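Rirkgate piano bar – sound system faults
Ticket 200 – status: open, waiting on part
Site: Rirkgate, upstairs room
Kit: Teseck desk, Gavia stage box, two Lapointe monitors

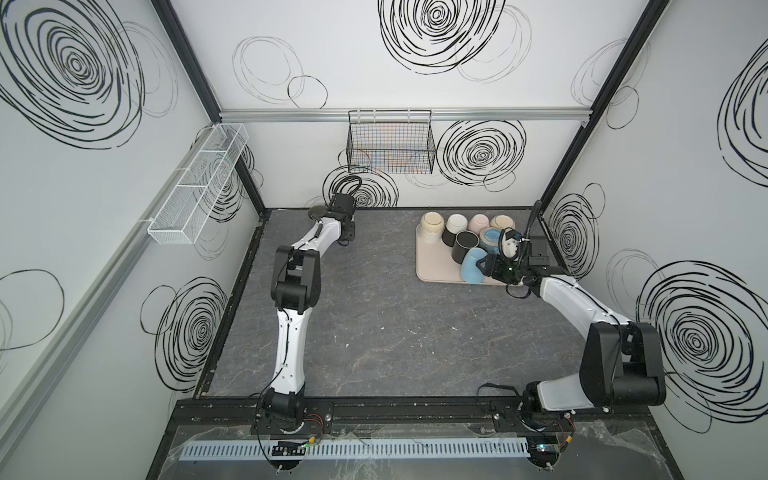
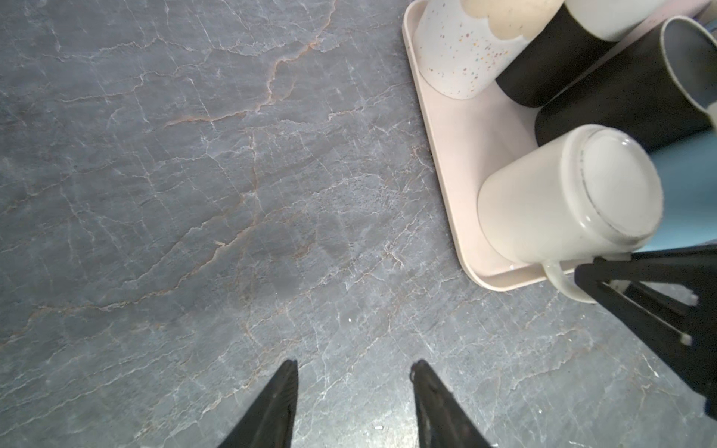
Lorne Després
House sound, Rirkgate

Problem as reported: piano mic drops out mid song, comes back with a loud pop. Vocals fine. Only happens once the room is full, never at soundcheck. Singer not happy, couple at the front table even less so.

Log

Sun 12 December, before doors. Swapped the mic cable. Ran it for 30 minutes with Amrit playing, no dropouts. Thought that was it.

Same night, second set. Dropped out twice in one number. Moved piano from channel 7 to channel 15, got through the rest of the set OK. Pop still there on the way back up but quieter – may just be the fader position.

Next day. Tried channel 7 with a different mic. Fine. Tried old mic on 15. Fine. Everything fine in an empty room, as usual. Firmware on the desk is from April, there is a newer one but I'm not loading it with a full week of bookings.

Following gig. Dropouts back, now on 15 as well. So not the channel. Noticed the link light on the Gavia box go amber just as the piano went. Vocals are on the local inputs at the desk, piano is the only thing still going through the box. Should of spotted that sooner.

After close. Wiggled the network lead at the stage end, amber straight away. Lead runs under the edge of the riser and the riser moves when people dance near it. Empty room, no dancing, no fault. Taped lead clear of the riser as a stopgap.

Comment from Amrit Ouellet (bookings, Tuesday piano):
Can we not just run the piano straight to the desk for now? Got a private party in and they've paid for the full request night.

Reply, Lorne:
Yes, did that this afternoon with the long cable. It crosses by the side door so theres matting over it, please don't let anyone move it. Bit of hum when the bar fridge kicks in – high pass filter on, can live with it.

To do
New network lead, locking ends, ordered
Check socket on the Gavia box for a bent pin
Re-route behind the riser, not under
Firmware, once bookings go quiet
Put piano back on 7 and relable the desk

Leave ticket open till the new lead has done a full Saturday.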